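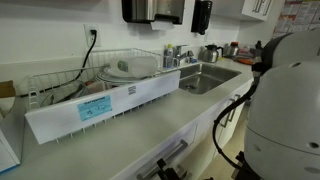
In Praise of the Dish Rack

There is a school of thought, and I have relatives who belong to it, which holds that a dish rack left out on the worktop is a kind of confession. The washing-up should be done, dried with a cloth, put away behind a cupboard door, and the rack itself folded up and hidden under the sink before anyone comes round. I was brought up more or less in this faith. My mother could not sit down to a film if there was a saucepan lid still dripping somewhere in the house, and for a good many years I couldn't either.

I have lapsed. I think the rack should stay out, I think it should usually have something in it, and I would like to make the case at some length, so do put the kettle on.

My conversion happened at work, of all places. We have a little kitchen at the end of the corridor in our building in Stultbridge, shared between our office and the two others on the floor, and it's as plain a spot as you could hope to find. White wall, pale counter with a bit of green in it, paper towels up on the wall, a white wire rack that lives permanently on the side. There are always plates in it, the white ones with the dark rim, and there is nearly always some cloudy plastic tub lying on its side on top of them where somebody has eaten their leftovers and done the decent thing afterwards. For a long while I found it faintly annoying. I used to put everything away at the end of the afternoon, a bit pointedly, banging the cupboard more than was needed.

Then Gisela Cáceres came to work with us, and on perhaps her second day she watched me at it and asked, quite kindly, why I was putting wet plates in a cupboard.

I said they were dry. She picked one up from the middle of the pile and tilted it, and a thread of water ran along the rim and down her sleeve. I have thought about that sleeve a great deal. It had not crossed my mind that in all my years of virtuous clearing away I had been shutting damp crockery in the dark and then wondering why the cupboard smelt like a tent.

So that is my first argument, and it's a practical one. Things dry if you leave them alone. A wire rack has air going round it on every side, and air is free and doesn't need washing at sixty degrees afterwards. The tea towel, which I was taught to think of as the very flag of cleanliness, is in most kitchens I have known a limp object that has wiped the bread knife, the worktop, a child's chin and the floor in front of the fridge since it was last changed. I don't want it anywhere near the inside of my mug. I still own a drawerful (people will keep giving them to me, and I am fond of the one from Clekelura with the lighthouse on it) but they come out for hot oven dishes and for hanging over rising dough, and that's about all.

Plates in a stack are the weak point, I'll grant you. Lay them flat one on another and the ones in the middle will stay wet until Christmas. If your rack has slots, use the slots. Plastic is worse still. A lunchbox can sit there for half a day and be holding a private puddle in each corner, and I have never found an answer except to prop it at an angle, give it a shake whenever I go past and try not to mind. Glass is lovely by comparison, it drips and is done.

My second argument is harder to put into words, and my brother-in-law tells me it isn't an argument at all. I like to see what has been used. When I come down in the morning at home and there are two bowls and the big spoon in the rack, I know my daughter got in late and made herself something hot, and that she washed up, bless her, at whatever hour it was. The rack has told me she's home before I have so much as noticed her shoes. At work it's the same on a smaller scale. I can tell whether anybody has had a proper lunch. There was a fortnight last April when the thing stood almost empty day after day, and it took me far too long to work out that we were all eating biscuits at our desks, and that we were all unhappy.

I once stayed in one of those flats you rent for a week, all handleless doors and hidden hinges, where even the draining board slid away beneath a slab of matching worktop. It was beautiful, it really was. By the third evening I had taken to drying the glasses upside down on a folded bath towel beside the hob, like a burglar, and packing the whole arrangement away again each morning in case the owner called in. I came home and was so pleased to see my own scruffy rack that I very nearly spoke to it.

Mine, for the record, is nothing special. I did look into replacing it a while back, and a shop called Tijani had a brushed steel one in the window at 119 pounds, which seemed to me a great deal of money for something to stand a colander in. I went in anyway and lifted it up and put it down again. The young man was very patient. Then I walked round to the hardware place and bought a wire one for nine pounds, and the difference has gone, over time, on cheese.

Now, I should be fair to the other side, having eaten at their tables. A rack that is never emptied does turn into a second cupboard, only a worse one, with the good knife somewhere at the bottom and a jam jar nobody will claim. The tray underneath wants tipping out and scrubbing more often than any of us likes to admit. And in a shared kitchen there is always the person who balances one more pan on the top of the heap and tiptoes off, leaving the next poor soul to set the whole lot sliding. I have been both of those people. My own rule, which I can't enforce and have stopped trying to, is that whoever wants to add something wet takes out something dry first. Gisela does it without thinking. She'll have a plate in the cupboard and a mug on its hook while still telling you about her weekend.

What I won't accept is the shame of it. I have seen a grown woman throw a tea towel over her draining plates as I came through the back door, the way you might cover a parrot, and apologise to me for the state of the place, when she had just fed six people and washed every last thing they'd eaten from. I'd have liked to take the cloth off again and tell her it looked splendid. I was too well brought up, of course. I had the tea she offered me, and when we'd finished I rinsed both cups and found them a gap at the end, next to the sieve.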